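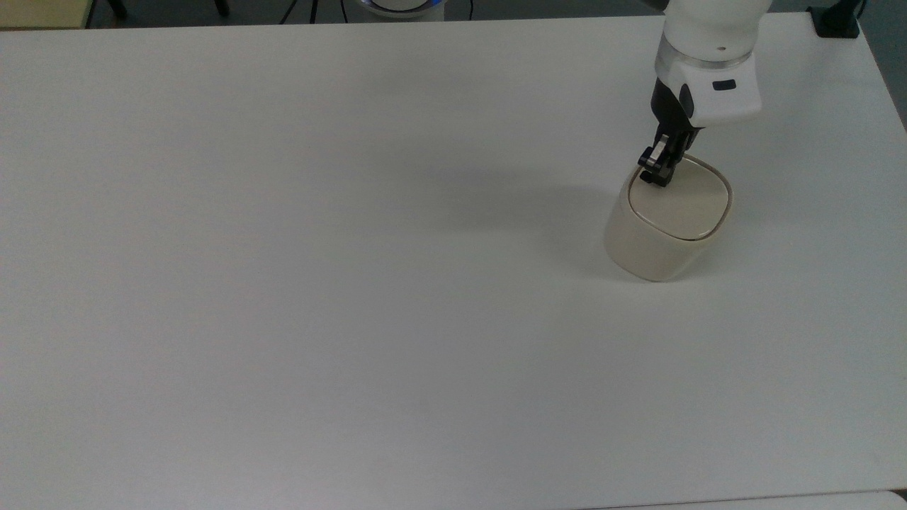 Notebook, chores bench
Thursday, January 22, 2026
On the bench: me (Linnea), Tarek until lunch, Covadonga on and off
Task family: kitchen, small containers

Where we left it
The Winbridge list has 30 chores on it, ranked by how much people say they hate doing them. Cleaning the oven is at the top. Opening a jar isn't on it at all, presumably because no human being has ever thought of it as a chore. We have been on containers since October.

Morning, lids
Ceramic canister, cream glaze, flat lid that sits flush. Covadonga bought it because it looked friendly. It is a horrible object. The lid gives you a thin seam and nothing else to hold, and the glaze is slick, so the fingers come down on top and then have to decide what they believe in. I pick the lid up with a thumbnail and don't think about it. The arm has no thumbnail. Tarek wants to print one. I said let's see what we get with softer pads first, and he has gone ahead and drawn one anyway, so expect a thumbnail.

Ran the Skudero grasp planner with the default settings, then with the contact threshold lowered to 5 newtons. Lower is better. At the default it treats the lid like a doorbell. Lid lifts scored: 7 good ones this morning, which Tarek called promising and I called Thursday. Good means lid up, lid held, lid set down on the table without a noise that makes people look up.

Log is in the shared folder, run 435. Please stop renaming the runs. Oğuzhan, I know it was you.

After lunch, cups
Switched to the short wide cup. Open top, so no seam to argue with, and you would think this was the easy one. The question is where to grab. From outside, the fingers have to open wider than the planner likes. From inside, they fit fine, and you have put your fingers in somebody's cup. My grandmother would have had a view on this.
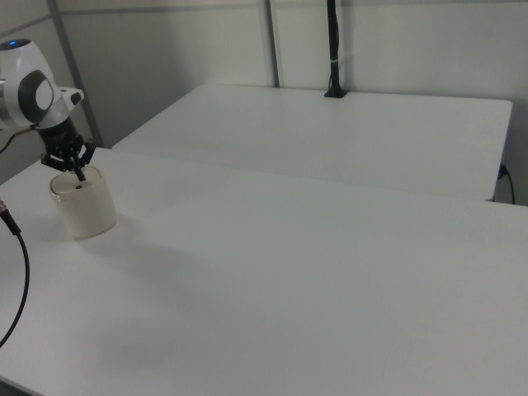 Cup trial, fingers in from the top.

Went with inside for the rest of the afternoon. Cengiz came by and asked if it could do the washing up yet. I told him it can do a cup, provided the cup is where it was last time. He asked about two cups. We talked about something else.

Pad wear: left one is going shiny again. Swap before the next session, spares are in the drawer marked Dehghan for reasons that predate me.

Can it do chores yet
Covadonga has to write a paragraph on this for the Elham people and asked for my version. It can do the middle of a chore. Somebody clears the table, puts the thing on it, picks a thing it has met before, and tidies up afterwards. The machine gets the nice bit. I have lived with people like this.

To do
— softer pads on the canister, same threshold, before anyone prints a thumbnail
— outside grasp on the cup with the wider opening, ask Oğuzhan where the limit is set
— a second lidded thing that isn't glazed
— Tarek to log the dropped lids as well as the good ones
— move the cup a hand's width to the right and see who panics, us or the planner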